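Notebook, Prikitz bench, June
Entry 37, started 1:20 pm

Picked up from the last entry. Pieces for the Prikitz set are back from Guerra and most of the morning went to checking them in. Total in the delivery is 763, which matches the slip. Put aside 107 of the sticks for being bowed, splintered at the tip or too fat to start in the hole. That is more than last time. The Sirkex sticks were better on this, but we are out of those until the reorder goes through.

Blocks are fine. Color is a little deeper on the blue than in the old lot and the edges are crisper. Tried a handful of blues and reds by hand against the old gauge pin and all of them took it. One green had a bit of flash in the hole, scraped it out with a knife and put it back in.

Stick length is supposed to be 80 mm. Measured from both ends of the bundle and they are on length, so the trouble is only with straightness and the tips. Rolling them on the tabletop is still the fastest check. A bad one wobbles right away. Looking down the length works too but my eyes got tired of it before the second bundle.

Setup for the afternoon:
Loose cubes go out in the middle of the table, stick and block pairing is done near the front edge. Everything else goes to the back. The red tin keeps its old place at the far left back there. Please leave it there, the shelf list in the Wernska folder says where it lives and I don't want to redo the list again. 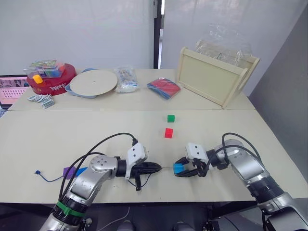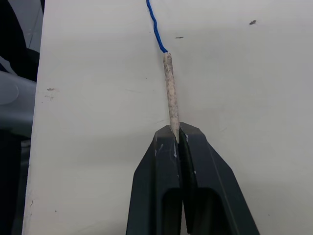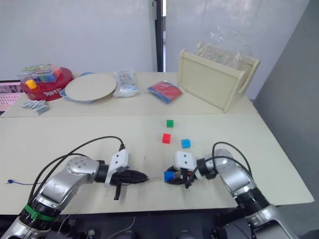
Blue block in the first and third, thin pale piece in the first and second. Red and green cubes out on the table in the first and third.

Notes from the pairing:

- Stick wants to be held close to its end. Held farther back it flexes and the tip wanders off the hole.
- Block should be square to the stick before anything touches. Correcting the angle once the tip is in the mouth of the hole just chews up the end of the stick.
- Chewed ends do not recover. Cut them back or throw them out. I have been throwing them out.
- Dry wax on the tip helped with the Sirkex sticks. Tried it on four of the Guerra ones and could not tell any difference, so no wax for now.

The blue string with the knotted tip is still on the left side. It belongs with the lacing set, not this one, and should go back in with it when that box turns up. Same for the purple block and the blue wedge -- those are from the shapes box and have no holes.

3:45 pm. Swept up the splinters. Relabeled the reject bundle so it does not get mixed back in. If Guerra asks for samples, send ten from the reject bundle and two good ones for comparison, and write the lot on the bag this time.

To do:
email Guerra re straightness
Sirkex reorder, check if it went out
new gauge pin (tip on this one is worn)
update count in the Wernska folder, 763 less the rejects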